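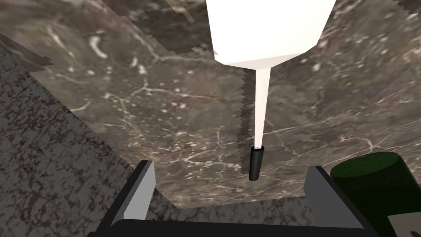 How to Put Money on an Inmate's Account and Set Up Phone Calls

By Alfie Bainbridge
Updated in August

When someone you know goes into state prison, the first few weeks are mostly paperwork. The two jobs families ask us about most are sending money and getting phone calls to go through. Both can be done from home. The steps below are for people held at Dirnasley and Ultmont. County jails run their own systems, so call the jail if your person hasn't been transferred yet.

Before you start

You will need the inmate's full name as it appears in the court record and their inmate number. The number is assigned at intake and stays the same if they are moved. If you don't have it, use the inmate search on the corrections department website, or call the records office between 8 a.m. and 4 p.m. Staff will give out the number and the current location. They won't discuss the case.

You will also need a government photo ID and a debit card or money order. Do not mail cash. It is treated as contraband and may not be returned.

Step 1: Wait until intake is finished

New arrivals spend time in a reception unit before they are sent to a housing unit. Accounts can't take deposits until the inmate shows as "active" in the search. Money orders that arrive too early are mailed back to the sender.

Step 2: Register as a sender

Deposits go through a payment company called Lonano. Create a sender profile on its website, enter your ID details and then add the inmate by number. Check the name that comes up before you confirm. Deposits to the wrong person are very hard to reverse.

If you don't have internet access, ask the prison mail room for a paper deposit form. Fill in one form per money order and write the inmate number on both.

Step 3: Make the deposit

The most you can send in a single online deposit is $80. You can make more than one. A fee is added each time, and it is shown on the last screen before you pay.

Online deposits usually post within 2 business days. Money orders take longer. Write down the confirmation number or keep the money order stub until the inmate tells you the money is there.

Step 4: Ask about deductions

Part of each deposit may be taken before the inmate can spend it. Common reasons are restitution, court costs, child support and unpaid medical copays. Someone who owes $4000 in restitution will see a share of every deposit go toward it until the debt is paid. The percentage is set out in the judgment or in department policy, and the inmate can request a statement from the business office.

If a deduction looks wrong, the inmate has to file the complaint. A family member can't do it for them, but you can send copies of court papers to help.

Step 5: Set up a phone account

Calls are handled by a separate company, Jalali. Money in the Lonano account does not pay for calls unless the inmate moves it over. You can open a prepaid account tied to your own phone number, which is the simpler choice if you're the main person they call.

Next, the inmate must put your number on their approved call list. New numbers take up to 4 days to clear. Make sure your phone doesn't block unknown callers, and listen to the whole recording before you press a key. Pressing the wrong one can block the prison's number.

All calls are recorded except properly registered calls with an attorney. Don't talk about an open case.

Common problems

"Inmate not found." Check the number for a swapped digit. If it's right, the person may be in transit. Try again the next day.

Call drops as soon as you answer. Three-way calling and call forwarding will both end a call. Turn them off.

Deposit refused. Some inmates have a restriction on who can send them money, and some units only accept deposits from people on the approved visitor list. The business office can tell the inmate which rule applies.

Your person was moved. Account balances follow the inmate between state prisons, but the call list sometimes doesn't. Ask them to resubmit your number after a transfer.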